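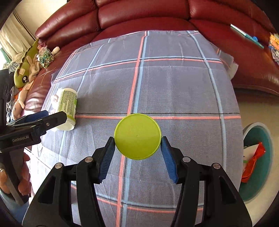
How do you stop ending up with more lids than tubs? Throw out whatever has no partner, all of it in one go, and then keep each lid on its own container in the cupboard even though it takes up more room.

I put that off for a long time. The lower cupboard to the left of our cooker was the problem. Every time I opened it something slid out, usually a lid, and I would push it back and shut the door quickly. When we moved to Stetonside I packed the whole lot into one box without looking at it, and unpacked it the same way into the new cupboard. So some of what I sorted last week had been carried up two flights of stairs for no purpose.

I did it on Monday evening after tea. I started in the kitchen and gave up on that, as the worktop is only the width of a chopping board once the kettle and toaster are on it. I took everything into the living room and spread it out on the checked tablecloth by the sofa. It's the grey one with the coral and blue stripes. It doesn't get used for meals much now but it is good for jobs like this, as you can shake it out of the back door afterwards.

First I put the tubs in one pile and the lids in another. Then I picked up a lid and tried it on everything that looked near enough. Round ones first, since there were fewer of them. Rectangular ones are harder than you would think. I had two that were the same length and width to look at and only one of them would go down at all four corners.

The final position was 11 lids with nothing to go on. I had 8 tubs with no lid, and I did try every one of the spare lids on every one of the spare tubs before I believed it. Where the missing halves are I don't know. Some will have gone to work with lunch in them. One set went to my sister's with trifle and came back as a bowl.

The lime green lid gave me the most trouble. It's a nice colour, it is flat with a thin raised rim, and it is in perfectly good condition, so I didn't want to get rid of it. There are some faint raised characters near the middle of it which I thought might tell me the size or the make. I had it under the lamp and turned it all ways and got nothing useful. In the end I measured across it with a ruler and went round the house looking for anything that size. It sat on top of one of the Pasichnyk jars but wouldn't grip. It dropped straight inside the biscuit tin.

I've kept it. It now lives on the windowsill under the basil, where it catches the drips. I know that is how these things start, so I have allowed myself that one and the other ten have gone.

The tubs without lids were easier. Three of them I kept because they stack and are useful in drawers. One has batteries in, one has the elastic bands and string, and one has all the little keys for radiators and meter boxes that used to float about in the cutlery tray. Another went out to the shed for screws. The rest were stained orange from bolognese and I was glad to see the back of them.

Getting rid of the plastic properly took longer than the sorting. Our council takes tubs and pots in the kerbside bin but I wasn't sure about loose lids, so I rang up. They will take them if they are rigid plastic and clean. The soft clip-on sort with the stretchy seal they don't want. Yours may well be different, so look it up before you fill the bin.

While I had the cupboard empty I washed it out. There was a sticky ring at the back from a bottle of Hilik syrup that must have leaked at some point, and it needed hot water and bicarb left on for twenty minutes or so. I also found the missing blade for the stick blender, and a packet of lolly sticks I had replaced twice.

Then I put back what was left, and this is the part I have changed. I used to nest the tubs inside each other and stand the lids up in a rack. It looks tidy in photographs, and for a fortnight it is tidy. After that people put lids back flat on top, and the whole thing goes. Now each tub goes away with its lid on. You fit fewer in, and that has turned out to be useful, as when the shelf is full I know I have enough and don't need to keep the next takeaway box.

The biggest one I have kept is a 570 ml tub, which does for two portions of soup or one of soup for somebody hungry. Anything larger than that I found I never filled. If I make a big batch I would sooner freeze it in smaller amounts, as a large block takes all day to thaw and then has to be eaten up.

I didn't buy anything new. I did look at the matching sets in Dillent and they are well made, with a lid that clips on four sides, but it seemed daft to clear a cupboard out and then go and fill it again. If I'm still short of a decent lunch-sized one in March I'll think again.

The door now shuts with one hand. The cupboard above it, with the cake tins, is still a disgrace and I haven't decided when to start on that. There's a spring-form tin in there with no base. I have a feeling the base is under a plant pot somewhere too.

Filed under: Kitchen, Clearing out, Small jobs

Recent posts
The airing cupboard, second attempt
Getting candle wax out of a tablecloth
What I keep in the freezer and what I've stopped keeping
Descaling the kettle without the smell
A shelf for the hall

This site uses cookies to remember your settings and to count visits. By carrying on reading you agree to this. Accept | Find out more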